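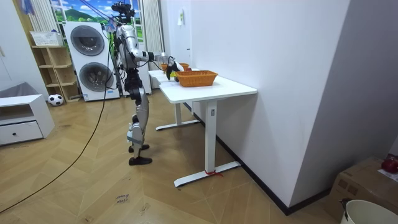 4 min read · 587 words in full paper

3.2 Who gets the credit

We went into the interviews expecting people to talk about patents, and a few of them did, but most wanted to tell us about the colleague down the hall who had the idea first (often with real fondness, and sometimes with a bit of a sigh). Of the 800 product announcements we coded, very few named any earlier work at all. Vrettos and Omedberg were the two firms that did so regularly, and we're grateful to both for opening their archives to us.

Figure 2. A humanoid robot at a long white desk, one arm reaching forward over the desktop near a woven orange basket.

Morag Rutherford, who coded the Grullurdale material with great patience, suggested that we keep "invented" and "brought to market" as separate labels, and we have followed her advice throughout. The Zindetti announcements were the hardest to sort, as the wording changed between the first release in December and the later ones. We come back to these in Section 4.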